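15/09/2018
Workshop notebook, glaze tests, Skirnine series

Kiln was down to room temperature by breakfast so I unpacked it before the others came in. Cone 6 oxidation, slow cool from the top end, held where we said we would. The witness cones on the middle shelf look right. The bottom shelf cone is only half over, same as in June, so the bottom is still running cold and I've stopped blaming the cone pack for it.

Base for all of these is the Vevex frit with the local clay at 20 percent. The tiles are numbered on the back in iron oxide. Number 8 has burned off and I worked out which it was from the shelf plan.

Tiles 1 to 5, no added silica. Glossy, good colour, all crazed. The crackle on 5 is very fine and you need to tilt it to the window to find it. Tea stain brought it up straight away.

Tiles 6 to 8, first silica addition. Crazing is much wider apart. 7 has a pinhole near the top edge that I think came from handling when it was bisque.

Tiles 9 to 11, second silica addition. No crazing this morning. 10 is slightly milky where it pooled at the foot. I don't mind the look but it won't suit the Yurt bowls, which are meant to be clear over the slip.

Eduardo Soriano looked through them with me and prefers 9. So do I, with the reservation that it was on the top shelf and had the best of the heat.
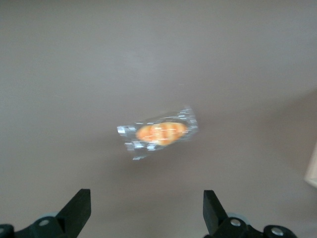 Can we call tile 9 craze-free on this result? Only after it has been through the freezer and boiling water 3 times and then sat on the shelf for a month, as delayed crazing has caught us before with this clay.

Mixing notes, as I'll forget them. The Broltimex sieve is fine for the frit but clogs with the local clay unless it has been slaked overnight. I rushed the second batch and had to push it through with a rib, then put the whole lot through again. Bucket went to jelly after two days standing. A few drops of Epsom salts solution made that worse, obviously, and I should have read the label on the jar. Thinned with water and it settled down, but the tiles dipped after that have a thinner coat and shouldn't be compared too closely with the others. That means 4 and 5.

Specific gravity not written down for the first batch. Second batch 1.45.

Kiln shelf with the drip on it needs grinding and a new coat of wash. The drip is from 2, which ran further than I expected and stuck to its cookie. Wear the good mask, the paper ones in the drawer are useless for this.

Next firing: repeat 9 with a proper thick and thin dip, one tile on every shelf. Try the same recipe over the dark body as well, as the grey of the test tiles is flattering it. Need about two kilos more of the frit before then. Eduardo is ordering.

Tiles 9 to 11 are in the freezer now, bagged, left-hand side. Please leave them there until Monday.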